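Tablecloth

A tablecloth is a length of fabric laid over a table, either to protect the surface or as part of a table setting. Common fibres include cotton, linen, polyester and blends of these. Linen creases easily and is usually ironed damp, while polyester holds its colour through repeated washing.

Size is set by the table and the drop, the part that hangs past the edge. A short drop suits everyday meals. Floor-length cloths are used at banquets and on display tables, where they hide storage underneath.
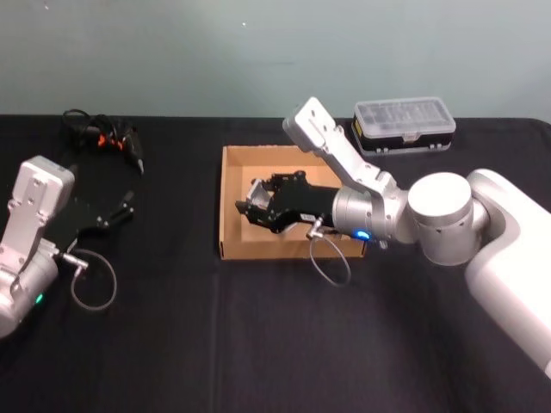
Black and other dark cloths are widely used in catering and at trade displays. They show lint and flour more readily than white ones, but wine and coffee marks are less obvious. Dark cotton is normally washed in cold water to limit fading.

Cloths stored folded keep a crease along each fold. Hire firms often roll them on cardboard tubes instead, or steam them once they are on the table.

See also
Napkin
Placemat
Table runner

This page was last edited on October 3, 2021.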